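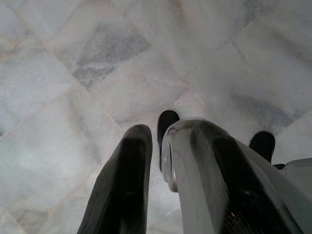
Page 33

Home & Kitchen Tips
Home | Kitchen | Floors | Tables & Chairs | Ask Us | Back Pages

July
By Abena Ametepe

Marble-look tile is the best floor I've ever had for hiding things, and I don't mean that as a compliment. Crumbs vanish into the veining. So does a dribble of spilled milk, right up until somebody walks through it in socks! I've had pale tile in three different houses now and I've settled on a routine that keeps it decent without eating up my whole Thursday.

Sweep first, always, and sweep toward the light. If you stand with the window in front of you the grit shows up (it throws little shadows) and you'll catch twice as much. Then mop with plain warm water and one small squirt of dish soap for the whole bucket. I used to pour in a good glug of soap, thinking more was cleaner, and all I got was a gray film that grabbed every footprint. If you've got the film already, mop two or three times with nothing but water and it'll lift.

Now, folding tables. I'm a big fan of the square kind with a shiny patterned top, and if you have the room, get two that match. Push them together for a birthday, pull them apart for homework and dinner at the same time. A pair the same height is worth waiting for — I once tried to marry a Kolero table to one from Piline and the step between them tipped over every glass that crossed it.
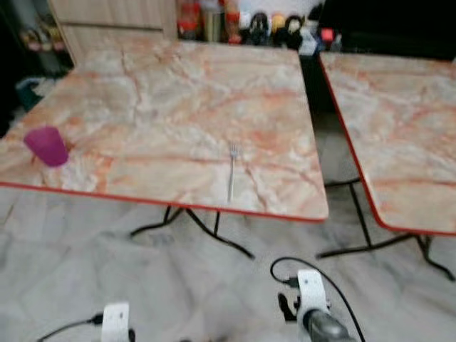

The gap is the other thing to watch. Two tables side by side will drift, and whatever rolls into the middle ends up on the floor. I cut a strip of grippy shelf liner and tuck a piece under each foot, and that slows the drifting down a lot. For a party I lay one long cloth over both and clip it at the corners.

Wipe the edges, too! Everybody does the top and forgets the trim. A colored rim collects a sticky line just underneath, where fingers go when people pull their chairs in. An old toothbrush and soapy water will get it off. Dry it well afterward so water doesn't creep in under the edging and lift it.

Crossed metal legs want a look once in a while. Open the table, lean on it gently, and listen. A squeak means the pivot could use a drop of oil (one drop, then wipe, or you'll have it on your pants). My neighbor Kwesi Sowah rubs his with a candle stub instead and swears by it.

Setting the table is the part I rush, and I'm trying to quit. My trick is to put out everything that stacks before anything that doesn't. Bowls go down first, nested, then cups, then forks.
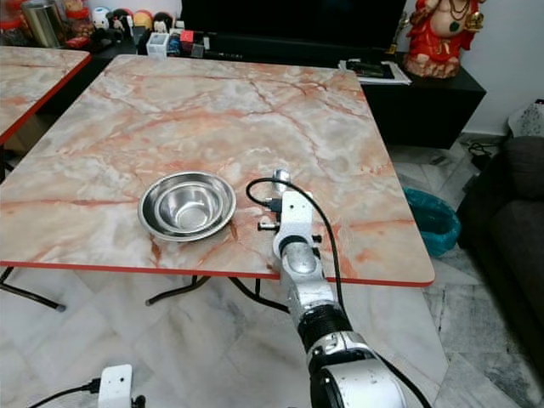
Steel bowls nest so nicely that it's tempting to put them away damp, and then they stick together or come out with cloudy rings. Dry the inside of the big one and the outside of the small one, at the very least. For rings that are already there, a splash of white vinegar on a soft cloth, rinse, dry, done. If two are really stuck, cold water in the inner bowl and warm water around the outer one usually frees them.

Keep a lined waste bin within reach of the table while you clear. Scrape, stack, carry. I put a couple of spare bags flat in the bottom, under the one in use, so the next one's right there when I pull the full one out.

And dust the low cabinet while you're in the room. Take the small figures off one shelf's worth at a time and set them on a towel in the same order, so they go back where they came from. A dry, soft paintbrush is wonderful for anything with folds or painted details. No sprays near the television, please — spray the cloth, in another room if you can, and wipe it lightly.

Next time I'll get to chair feet and the felt pads that never stay on. If you've found a glue that holds, write and tell me the name of it.

Back Pages | Next Page | Top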